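Leave It in the Bag
Ivone Rezende
23 October 2020

I have stopped pouring dry food into jars. I did it for most of a decade, I spent real money on it, and I now think it made my kitchen worse. A package that comes from the store already has nearly everything on it that a cook needs to know, and the first thing we do with it is cut it open and throw that part away.
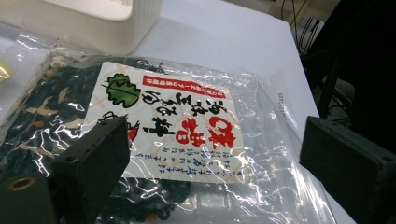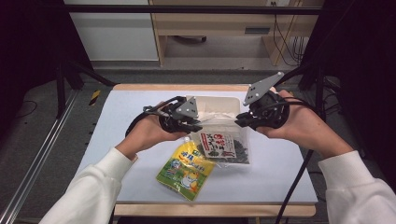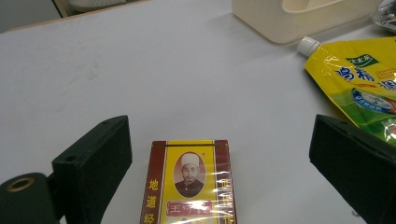
Is it better to keep dried foods in the packages they came in?

For most households, keeping the package is the better choice, as long as it can be closed tightly and you have no trouble with pantry moths. Flour, sugar and anything you buy by the sack are the exceptions.

I should say what my kitchen is like. It is a narrow room with one good cabinet and a Gullel shelf unit that I put up next to the refrigerator. I cook from a lot of different places. A good part of what I buy comes from Salehi, a grocery two bus stops away, where the shelves run from dried limes to rice noodles to soup mixes from Japan, and where I can read perhaps half of the labels.

That last point matters more than people who write about pantries seem to think. The advice on organizing a kitchen assumes you own oats, pasta, lentils, three kinds of rice and some nuts. You can tell all of those apart through glass from across the room. Try it with dried seaweed and dried mushrooms that have been broken small. Try it with two ground spice blends that are both brown. I had both, side by side, in Borka jars with cork lids, and I put the wrong one in a pot of beans for six people. The beans were edible. They tasted of licorice.

The jars were my own idea. I bought a set of 26 in January some years back, when every store puts its storage boxes at the front, and I bought a Winex label maker to go with them. The first weekend was pleasant work. I lined everything up on the counter, washed and dried the glass, filled each jar to the shoulder and printed a strip for it. The shelf looked very good. I took people in to see it.

Then I went shopping. The new bag of chickpeas held more than the jar did, so the jar got topped up and the rest of the bag went behind it with a clip on it. The same happened with the rice and the barley. By spring I had the jars in front and a second pantry of half-empty bags in the back, and I was storing everything twice. I have since seen this in a lot of other kitchens. Look behind the jars when you visit someone who has them.

Topping up causes another problem, and it's one I care about. The old food stays at the bottom. You pour fresh lentils over lentils of no known age, and you do it again in two months, and after a few rounds you have a jar with a little of everything in it. When I finally emptied mine, the bottom layer of the split peas had gone pale and would not soften, no matter how long they cooked.

A package tells you when. It may be a row of small black digits stamped on the plastic and you may have to turn it to the light to find them, but the digits are there and they belong to that food. A jar tells you nothing unless you write it down, and in my experience people write it down the first time only. I bought the label maker and even I quit by the third refill.

The package also tells you how. I know how to boil rice. I don't know how much water goes with a dried soup mix I have bought twice in my life, and the amount is very often printed right there, or there is a small drawing of a bowl and a kettle with a number in it. I can follow a drawing in any language. With the mix in a jar, I would have to guess, and a dried vegetable mix is easy to guess wrong. A handful looks like nothing and then fills the pot.

And it tells you which one. This is the reason I hear least often and use most. When I like something I want to buy it again. At the store I look for the box with the yellow panel and the dark red bands and the oval portrait of the bearded man in the white cap, and I can find that from the end of the aisle. I could not tell you how to pronounce the name. If I had shaken the spice into a jar and put the box in the recycling, I'd be standing in front of a shelf of spice blends trying to remember a smell.

Allergies are the serious version of the same point. My neighbor Emiliano Quezada can't eat sesame, and when he comes to dinner he reads packages. He used to have to take my word for it. I thought my word was good, but I was working from memory on foods I had bought months earlier, and some brands of the same thing contain sesame and some do not. Now I hand him the bag.

The other side has arguments and I don't think they are foolish.

The strongest is insects. If you have had pantry moths you'll want glass or hard plastic with a tight seal, and thin film bags won't protect you. I had moths once, in a different apartment, and I threw out a shelf of food. But the remedy doesn't require giving up the package. Put the whole package inside the container. A big square tub with a gasket will hold eight or ten bags standing up like files, and each keeps its own label and date.

The next is damp. Seaweed, crackers and anything freeze-dried will go limp if the bag is left open, and a good jar does keep them crisp. So does a good clip on a bag with the air pressed out, if you use it every time. I fold the top over twice and clip across the fold. For seaweed I put the clipped bag in a second zip bag, because my kitchen is small and the kettle is always going.

The third argument is waste at the store. People who buy from bulk bins carry their own jars, and their food never had a package in the first place. I have no quarrel with that. They should write the name and the date on a piece of tape before they leave the counter, and most of the ones I know do.

The last argument is looks. A row of matching jars is calm to look at and a shelf of packages is loud. Every bag is shouting something in red and yellow, and snack pouches are the worst, with a cartoon on each one and the lettering in four colors. I used to mind this a great deal. I mind it less now, and I've come to think that the noise is useful. The colors are there so that a person can pick one thing out of many in a hurry. I cook in a hurry most evenings. A pantry is a place to find food in, and mine has a door.

I also think something gets lost when you strip everything down to glass and a printed strip. A lot of care goes into a package. There are labels in my cabinet with brush lettering that I would be glad to have drawn, with a leaf painted in the corner and a faint pattern behind the words. Somebody chose that paper. On my shelf it would have become a clear jar that said SOUP MIX in capital letters, the same as the one next to it that said BARLEY. I don't keep packages for sentimental reasons, but I notice that I like opening the cabinet more than I did.

So this is how I do it now, and it has held up for two years.

Flour, sugar, white rice and oats are in jars. I buy them in large amounts, I know what they are, and I use them fast enough that age isn't a worry. I let each one run out and wash the jar before I refill it. If the new bag doesn't all fit, the jar is too small and I use a bigger one.

Everything else stays in what it came in. Bags stand upright in shallow trays, front side out, in the order I bought them, with the newest at the back. I pull the tray out like a drawer, use what I need and slide it back. A plain white tray costs very little and wipes clean. Boxes go on the shelf above, because they stand up without help. If a spice box has its clear wrap on, I leave it on until the day I cook with it.

When I can't read a label I write on the back of the bag with a marker, while I still remember what the woman at Salehi told me. Two or three words will do. Mine say things like "soup, add near the end" and "for pork, go easy." I used to write on the front and stopped, because that covered up the part I needed for buying it again.

Opened things get a clip and go in the front tray whatever they are. That tray is the first one I look at when I decide what to make. It has done more to cut down what I throw out than all 26 jars did.

I gave most of the jars away. I kept seven, and the label maker is in a drawer with dead batteries in it. A few of the jars went to Emiliano, who keeps screws in them, and he can see perfectly well which screws are which.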